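Laundry room and folding area: inspection checklist with comments

Site: Greniver shared house, ground floor
Inspected by: Siiri Suominen
Date: Wednesday, October 2, 2024
Previous visit: March

Items are marked OK, ACTION or NOT SHOWN. The last one means I was told it was fine and saw nothing to back that up.

1. Washing machines

1.1 Hoses and connections. OK. No drips at either machine. The clips on the left-hand one are newer than the rest and there is no record of who fitted them.

1.2 Door seals. ACTION. Black spotting in the lower fold of both. The cleaning sheet on the wall says the seals are wiped every week. It has the same pen, same slant and same initials all the way down, and I would like to know whether it was filled in weekly or in one sitting.

1.3 Maximum load notices. ACTION. One has faded until it can't be read. Print a new one.

2. Tumble dryer

2.1 Lint filter. ACTION. Thick enough to lift off in a sheet. The house rule is to clear it after every load. I don't believe that is happening, and another laminated sign won't change my mind.

2.2 Vent duct. NOT SHOWN. Said to have been cleared by Nurkport over the summer. No invoice, no job sheet. Please find one or book it again.

2.3 Running unattended. ACTION. The dryer was going when I arrived and the room was locked. The rule against overnight use is sensible, but it should cover this too.

3. Folding table and sorting area

3.1 Table surface. OK. Wood-grain top, slightly rounded corners, nothing to catch a sleeve or a finger. There is a faint diagonal line on the left side, either a scratch or pencil. Cosmetic at most.

3.2 Table stability. OK. Leaned on it at each corner with my full weight. Level, no rocking.

3.3 Cable hole. OK. The small round one near the back right is to stay clear. If someone wants to run an iron lead through it, the answer is no.

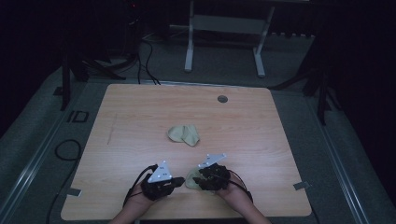

3.4 Floor beneath and around. ACTION. The mat has a raised edge on the door side. I was told people know to step over it. Tape it down or take it away.

3.5 Lost property. OK, just. Box is under the limit for once. Single items go after 80 days, although I suspect most of them go when the box is full.

4. Detergents and chemicals

4.1 Storage. ACTION. Eskola liquid was on the windowsill at child height. The cupboard has a lock and the key was in it.

4.2 Decanting. ACTION. One 500 ml bottle with no label, contents unknown. It went into the locked cupboard while I was there, and someone should dispose of it properly.

4.3 "Non-irritant" claim on the Stillent softener. Noted, not accepted. I read the label twice and it doesn't say what was tested or on whom. Keep the gloves by the sink regardless.

5. Electrical

5.1 Sockets and plugs. OK. No scorching, no adaptors.

5.2 Portable appliance labels. ACTION. Iron is number 413 on the register, but the sticker on the iron has peeled off. A number in a book is no use to the person holding the iron.

5.3 Emergency cut-off. NOT SHOWN. I asked for it to be tested and was told it would trip the kitchen. That is a separate fault and needs reporting.

6. Comments and queries from residents

Most of these were about the price of the dryer, and I have left them out. A few touched on hygiene, mainly socks and small items washed on the short cool programme. 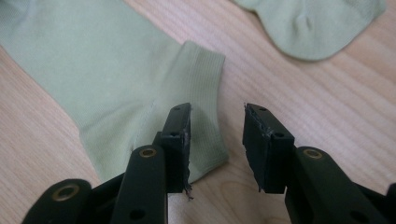 Is the 20-minute cool wash enough for socks if someone in the house has athlete's foot?

I wouldn't rely on it. Wash them at 60 if the care label allows, dry them completely, and don't share towels in the meantime. The short programme is for freshening up lightly worn clothes.

7. Follow-up

Seals, lint filter, mat and unlabelled bottle to be dealt with first. Paperwork for 2.2 to be sent to me as a copy - a phone call saying it exists will be marked NOT SHOWN again. Next visit in March, time not announced.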